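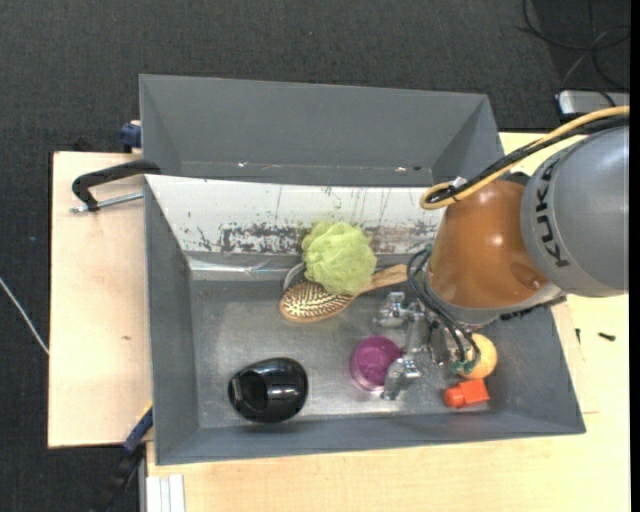

# Liner panel in a gray tote keeps scuffing. Replace it or leave it?

**Rasha Hamdan**

I keep two gray rectangular bins on a light wooden table, one behind the other. The front one holds mixed bath and small household items: a mesh pouf, a wooden hairbrush, a ball, a round purple cup or container and similar. The rear one is for overflow.

The front bin has a white panel against the far inside wall. I fitted it in August so that small things would show up against a lighter background. It now has thin vertical scratches and a band of gray and brownish scrapes along the lower half. The upper half is better. There is also clear tape or film along the wall under the left end of the panel, and it has wrinkled.

Three points I would like settled:

1. Do the scrapes clean off, or is the surface gone?
2. Is there a better liner material for a bin that is emptied and refilled every day?
3. Should the pouf be stored in with hard items at all? The loop catches on the brush.

The bins are Brommont, the 65 cm model. The panel is a plain white sheet from Skavel, 2 mm thick, cut by hand. I have tried dish soap and a soft cloth. No solvents so far.

---

**hviid_shelving**

Test a small area first. Put a drop of isopropyl alcohol on a white cloth and rub one scrape for half a minute. If color comes off on the cloth, it is transfer from whatever hit the panel, and most of it will clean up. If the cloth stays clean and you can feel an edge with a fingernail, the sheet is cut and no cleaner will help.

A band along the lower half usually means contact from items being slid up the wall on the way out. Vertical scratches fit the same motion. Expect a new sheet of the same material to look like this again in a few months.

For the replacement:

- Use polypropylene sheet. It marks less visibly than painted or laminated board and can be wiped with alcohol.
- Cut it a little short on each side so it does not bow when the bin wall flexes.
- Round the bottom corners with a file.
- Fix it with double-sided foam tape on the back face. Tape run along an exposed edge lifts and wrinkles.

Old adhesive on the bin wall comes off with citrus remover. Rinse it, let it dry fully, then wipe with alcohol before the new tape goes on. Press the panel for a minute per strip and leave the bin unused overnight.

On the pouf: tie the cord short, close to the knot. An open loop will hook a brush handle every time. Let the pouf dry completely before it goes in. A wooden brush stored under a damp pouf will swell at the pad.

---

**Udinska**

just flip the panel over, the back is probably clean. I did this on mine

---

**marl2628**

Flipping works if the sheet is the same on both faces. Check that before peeling it, as some white sheet has a gray back.

I would separate the contents as well. Soft items go in the rear bin, hard items stay in front. Brushes should be stored bristles up if they lie flat, otherwise the outer rows take a set. Anything with a cap goes upright in a corner in a small cup so it can't leak across the floor of the bin.

Wear on the floor is cosmetic. Mine is cloudy all over and has held up. The part number for the Brommont replacement liner was 739 when I ordered, but it only fits the side walls, so you would still be cutting your own for the long wall.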